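Dish bench, Thursday night notes

Quick one tonight, have to be up early. Still on the dish rack thing at Endlow (the shared shop, for anyone new). Two arms, one rack, a pile of plates, and me on a stool that is the wrong height. I said in November this would be a weekend job. Ha.

Where it's at. Both arms home properly now. The left one used to drift a hair every time it powered up and I blamed the motor for two weeks. Was a loose screw on the base joint. Tightened it, drift gone, felt dumb, moved on.

Calibration is in Zaswood now instead of my pile of scripts. It's the little config tool I keep rewriting, and this version I might even keep. One file per arm. Start it, nudge the joints, save, done. Before, I had offsets in three different places and one of them was a text file called new_new_final. Never again.

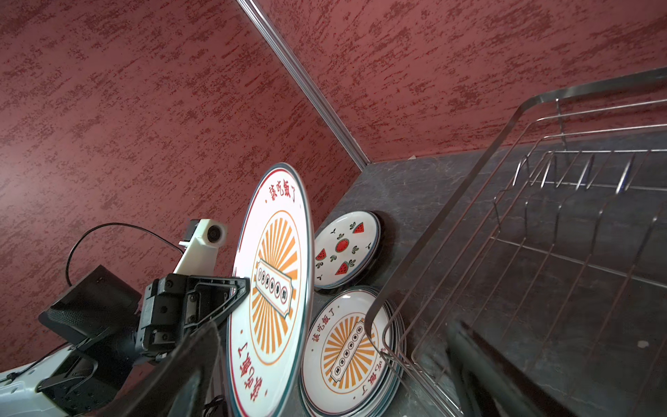 Photo: Bisatholm build log

Rims are the whole problem. A flat plate laying in a stack gives you nothing to grab. Once you have it on edge you're fine, there's a rim, pinch it, go. Getting from one to the other is where most of my evenings went. First plan was to slide the plate off the stack and let it hang over a bit so a finger could get under. Works OK with one plate. With a stack the one underneath comes along for the ride.

Second plan, tilt from one side and catch with the other arm. Better. Slower, but better. Timing is touchy, if the second arm shows up early it just bonks the thing and everybody stops. I put a wait in there that I'm not proud of.

Oh and grip force. Too low and the plate rotates in the fingers like a clock hand. Too high and the motor gets warm and sulks. I'm at 40 on the scale the driver uses, whatever that unit is, the manual doesnt say. Ragnarsson was the name on the finger pad order form if anyone wants to look for the same ones. Softer than what I had. They pick up crumbs though so wipe them down.

Things I changed this week, in no real order:

Slower approach for the last bit before contact
Cable re-clipped along the left arm, it was snagging
Lights down a notch, the glaze was flaring on the wrist cameras
Logging to disk, finally

Logging, yes. Log from Tuesday's long run came out to 1,881 lines and most of it is the same warning over and over. Something about a late frame from a wrist camera. Doesn't seem to hurt anything?? Will look at it. Probably a USB thing, everything is a USB thing.

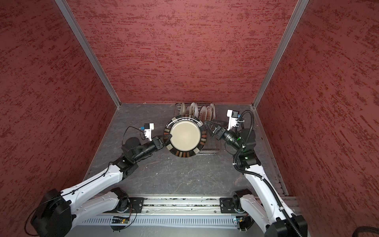 The handoff I keep going back and forth on. Do I really need two arms on one plate? For small ones no. One arm, in and out. For the big heavy ones I like having the second arm close by, open and ready, even if it never touches anything. It also means two things moving in a small space and the collision check has to be right. Mine is mostly right. There's a keep-out box around each wrist and I made them too fat, so now the arms refuse to do stuff that's clearly fine. Shrinking them a little at a time. Very boring work. Shrink, run, watch, hand on the stop button.

Also want to mention noise, the fans on the electronics are loud enough that I started wearing ear plugs after 9. Swapping them is on the list. The list is long. 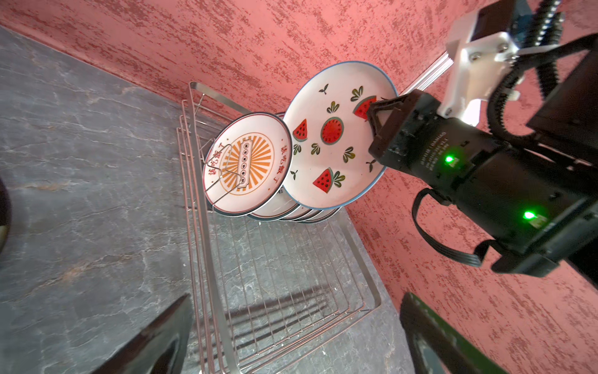
Getting plates back out of the rack is going better than putting them in. I figured it'd be the other way around. Coming out you mostly just need a good pinch and a straight lift, and whatever wobble you have happens in open air. The watermelon plate is my favorite for testing this, because the fruit is scattered all over the face and the detector has plenty to hang onto, even with a finger over one of the wedges at the rim. A plain white plate gives it almost nothing and I get a guess. So I tune on the melon one and then go cry over the plain ones. Next step is teaching it to find the rim only and ignore the art completly, then it shouldn't care which plate it gets.

Parts still to come: new fans, one longer USB cable, a spare pair of finger pads. I'll post the Zaswood files once I've taken the swearing out of the comments. If you've got a good way to lift the top plate off a flat stack without dragging its neighbor, comments are open, please, I'll try pretty much anything short of suction cups. Tried those. Water everywhere.

Ok bed.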